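4.2 What the bench workers did with the time

The claim most often made for two-arm cells in small-batch finishing work is that they take over the dull part of the job and leave people the interesting part. We went into the Kneath workshop prepared to find some truth in this. After seven months of visits, we think it needs to be stated much more carefully than the trade literature states it.

Kneath mounts and frames prints for mail-order customers. Before the change, a framer took an order from start to finish: checking the print against the ticket, setting it on the mat board, fitting the frame, and wrapping the result. Under the new arrangement, the Stesetness cells were assigned the handling steps in the middle. The framer prepared the table, watched, stepped in when the cell stopped, and signed the ticket. Management called this role "cell lead." The framers mostly called it minding.

Our records cover 534 orders handled in the cells. We coded each interruption by who noticed it and who dealt with it, using the framers' own notes where these existed (see Section 3.3 on how patchy they were in May). The cell's log counts an interruption only when the software halts. The framers' notes count something else: any moment when a person reached in, nudged a part, or stayed close because they expected to have to. The two counts do not agree, and we see no good reason to prefer the log, as the company's own report did.
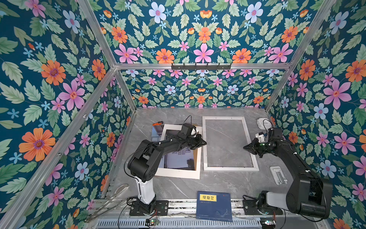
Figure 3. A two-arm cell with a mat board, a printed photograph and a picture frame on the table.

Corina Ilie, who had framed by hand before moving to the cells, put the matter in terms of attention. "When I did it myself I could think about something else," she told us. "Now I can't think about anything, and I'm not doing anything either." Her remark runs against the usual story, in which routine handwork tires the mind and supervision frees it. Other framers described the same thing less sharply. A few disagreed. Genji Shimada preferred the cell and said his wrists were better for it. We have no grounds to doubt him, and a fair account of the change has to include people in his position.

Still, the relief he described was physical, and the company's case rested on skill. Jondora, the consultancy that planned the change, promised that framers would "move up" into judgment and quality control. But the framers had been doing both already, while their hands were busy. What moved was the point at which judgment was used. A framer who once felt a mat sitting badly as she pressed it down now had to spot the same fault by eye, from outside the enclosure, and decide whether stopping the cell was worth the mark against her.

That mark matters. Stops were charted by cell lead and posted at the end of each shift. Londenex, the second site, kept no such chart, and framers there reported reaching for the stop button more freely. With only two sites we cannot say that the chart explains the difference. We can say that a measure of machine performance was being read, by the people named on it, as a measure of themselves.

Nor did the saved time go where the plan said it would. The training budget of 2000 dollars per framer was approved, and by our last visit most of it was unspent. The hours went into preparing tables for the next order.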